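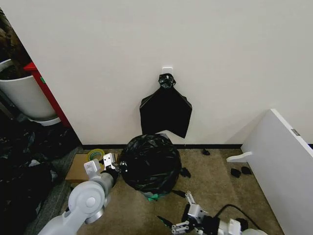

## Keeping score at your first cricket match

So you said yes to doing the book for Farnano on Tuesday evening – good for you! It's a lovely way to watch a game, and you'll get the hang of it sooner than you think.

1. Get both team lists before the toss, and write the batting side in pencil (Sala love a late change).
2. Put a dot for every ball with no run, and the number for every ball with one. An over is 6 fair balls, so wides and no-balls don't count toward it.
3. Mark each run twice, once by the batter and once by the bowler, then cross it off the running total.
4. When a wicket falls, note the score right away. If the third one goes at 73, write 73 for 3 before you clap or reach for your tea.
5. At the end of the innings, add up the batters and the extras. If the board says 178 and your book says almost that, go back through the extras first – it's usually a leg bye, at least it always was for me at Notov.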